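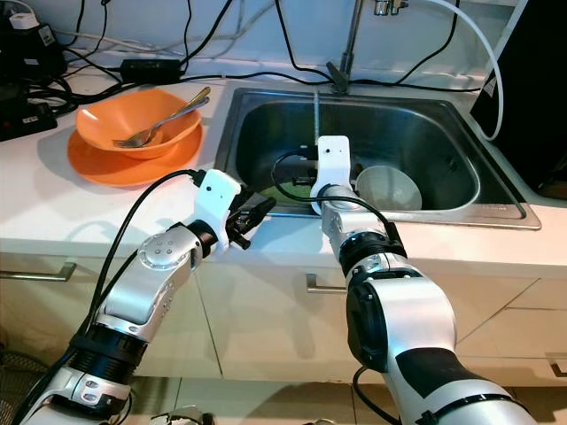
Two robotic arms at a kitchen sink, one gripper lowered into the basin.

The long listen

Audiobook publishers used to cut. A novel of 600 pages came out on a pair of cassettes, with the subplots gone and an actor hurrying through what was left, and most buyers accepted it as the price of having a book in the car. Now the unabridged reading is the normal thing and the abridgement is hard to find. What has changed less is the way small publishers go about making one.

Dredow is a small audio press that works out of two rooms above a shoe repair shop in Basness. Its list is mostly older fiction and food writing, with a little travel. The bigger of the two rooms is an office. The other holds the booth, a box lined with grey foam, with a chair, a lamp and a stand for the script. The booth has no clock. Readers kept looking at it and speeding up before lunch, so it was taken down.

The press's longest project so far is Rusnák, a family saga in translation that follows a household of millers over four generations. The print edition had been out of stock for years when Dredow bought the audio rights. The finished recording is divided into 215 tracks, one for each of the book's short chapters, and it took most of a winter to read.

Length was a smaller problem than names. Half the men in the story share a first name, and the author seldom bothers to say which one has come through the door. On the page a reader can turn back to the family tree at the front. A listener who is peeling potatoes or sitting in traffic can't. The producer's first idea was to give each character a distinct voice, and the early chapters were recorded that way. They were scrapped. The old men all growled and the grandmothers all quavered, and by the third chapter it had begun to sound like a puppet show.

The version on sale is much quieter. The narrator reads in one voice and changes only the pace: slow for the grandfather, clipped for the eldest son, and a slight pause before the youngest speaks. It takes an hour or so to get used to. After that the ear does the sorting by itself, and the crowded wedding chapter, which is confusing even in print, is easy to follow.

Pronunciation took up another month. The translator supplied a list of place names spelt out by sound, with the stress underlined, and the narrator kept it taped inside the booth. Zisutska, the river town where the mill stands, appears on nearly every page and is stressed on the second syllable. In the first week it was stressed on the first, and all of that had to be read again.

Food books bring their own trouble. Dredow has done several, and they sell steadily, although it is hard to see at first how a recipe can be listened to. Read straight out, a list of ingredients is deadly. Quantities go past before they can be taken in, and no one with floury hands wants to wind back. The press now asks for the recipes to be put in a booklet that comes with the download, and records only the writing between them. With some authors that leaves very little. With the good ones it leaves nearly the whole book: the markets, the aunts, the failed jam, the arguments over salt.

Poetry is the part of the list that loses money. A collection runs for an hour at most and buyers feel short-changed, even when the price is half that of a novel. Poets are also uneven readers of their own work. Some drop into a chant that flattens every line, and some read too fast out of shyness. Dredow still lets them do it if they want to, and adds a longer silence between poems than most publishers allow. Listeners have written in to report a fault with the file.

The first run of Rusnák on disc was 3000 sets, made mainly for libraries, where there is still steady demand from borrowers who don't use a phone for books. It is a heavy thing in a plain green box, with the family tree printed inside the lid. The download costs less and has the tree as a separate page, which can be printed out and kept by the radio.

Next on the list is a companion volume of the same author's short stories, set in and near Zisutska. Recording begins in September, with the same narrator and the same list of names on the wall of the booth.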